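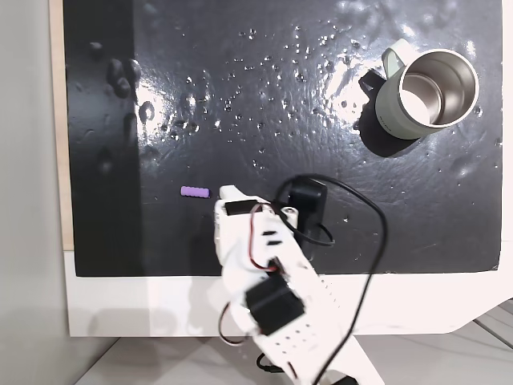 **Ioana Bălan**

The spring at Vovham comes out of a pipe in a stone wall behind the post office, and on a Saturday-ish sort of morning there's a line for it. People bring milk jugs, wine bottles, a camping canteen with a dent in the side. The town has 2,805 residents and perfectly good water in every kitchen, and still they come down the hill with empties clinking in the back seat.

I joined the line last October with one sad plastic bottle from a gas station, and I've been hooked on roadside springs ever since. I plan trips around them now. I have opinions about spouts!

What got me first was the taste. Vovham's water is hard, really hard, with a chalky edge that makes you notice you're drinking something. It has spent a long time in limestone and it brings a little of the limestone along. It makes terrible tea (a gray skin forms on top before you've found the sugar) and wonderful bread. Two people in line told me to use it for pickles, and they disagreed loudly about how much salt.

Cloltham, a 30-minute drive up the valley, is the opposite. The rock there is granite, which gives up very little, so the water comes out soft and nearly sweet. Soap goes wild in it. The old laundry trough is still there below the spout, with a long sloping lip worn into scoops by generations of scrubbing, and you can put your forearm in one of those scoops and it fits. Getting to it means 70 steps down from the road, and the same number back up with full jugs, so the regulars tend to have excellent calves and small containers.

I wanted to know why two springs so close together could taste so different, so I spent a happy winter reading old geology surveys. The short version is that rain falls on high ground, sinks through whatever it finds, and keeps going until it meets a layer it can't get through. Then it travels sideways. Where that layer meets the open hillside, you get a spring. Some water makes the trip in days. Some of it takes decades, which means you could be filling your bottle with a storm your grandparents complained about. I love that. I think about it every time I unscrew a cap.

The best one so far is above Wokden, at 788 feet, where the path leaves the sheep pasture and goes into beech woods. There's no pipe. Somebody long ago cut a basin in the rock the size of a mixing bowl, and the water rises into it from underneath, pushing up little puffs of sand. You can watch them for a long time. I ate a cheese sandwich and watched them until my legs went numb — then I had another look on the way down.

A word on safety, before you run out with a jug. Clear water can still make you sick, and a spring that was clean last year may have picked up something from a field since. Look for a posted test result with a recent date, and ask the local health department if you can't find one. Vovham's goes up on the post office door. Cloltham's is in a frame by the top step. Wokden has none, so I boil whatever I carry home and drink from my bottle up there. Skip any spring for a few days after heavy rain, and rinse your jugs properly, with hot water and a brush, caps included.

Bring more containers than you think you need, too. Glass keeps the taste best, but it's heavy, and I've switched to a steel can with a wide mouth for the Cloltham stairs. Leave room in the neck if you're filling up on a freezing day.

I still haven't tried the iron spring on the far side of the Wokden ridge. People say it turns the rocks orange and tastes like a mouthful of coins, and that one cup is plenty. I'm going as soon as the upper road opens.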